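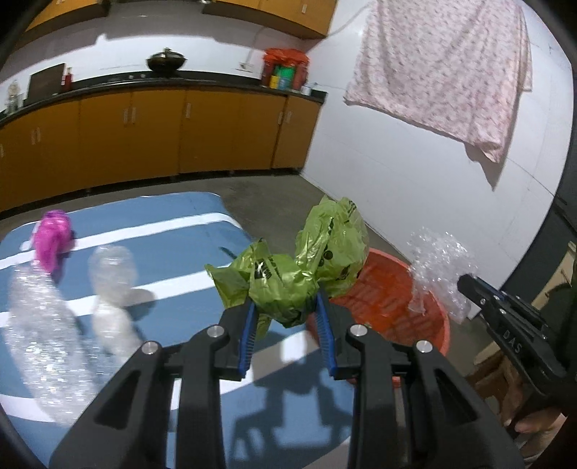
Is the Clavow hand-held gripper worth keeping after the trial month, at the price Riltport quoted?

Keep the one kit we have and hold off on the second. The mechanism is sound. The pad supply and the export software are the weak points, and Riltport has not given a firm date for either.

Notebook, November. Bags and film, kitchen site. Started 9:40.

Object class is thin plastic: printed carrier bags, plain translucent bags, bubble wrap, clear wrap. Task is pick from the table, move, release into the basin. Operator CR (Carleen Ruawai) for the first block, me for the second.

Run total 186 episodes. 107 kept after first review. Most of the rejects are double picks, where the jaws take a bag together with a piece of wrap. A smaller group are slips on release: film clings to one pad and has to be shaken off. Shaking is not in the task definition, so those go out.

Blue ridged pads on for the whole run. The ridges hold a bunched bag well if you close on the narrow part. Closing on a puffed section is poor, because the air moves and the bag rolls out sideways. Carleen now pinches at the waist every time. Good for yield, bad for variety. Need some deliberate off-center grasps in the next block.

Linkage: pivot screws checked before and after. One had backed out slightly, retightened, no thread lock. Riltport's sheet says to check every 16 hours of use. I would do it daily.

Trigger force acceptable. Hand fatigue after over 2 hours, mostly in the thumb. Carleen reports the same but later than me.

Pemamix pads (the soft replacement set) not tried on film yet. On cardboard they were worse than stock. Parked.

Export: Rugemalira converter dropped timestamps on the last batch again. Same fault as before the update. Workaround is to export in small batches and compare the episode count by hand. Sent logs to Niloufar Mohammadi, she will raise it with Riltport along with the pad price.

Open items:
Glare on shiny film. Check whether tracking error goes up on those episodes or whether it only looks bad in playback.
Written quote for spare pads, left and right sold separately or as a pair.
Service plan: does it cover linkage wear? The text says "moving parts" and then excludes "consumables", with no list of either.

Stopped 15:20. Gripper back in case, pads wiped, left pad has a small nick at the tip end. Swap before next use.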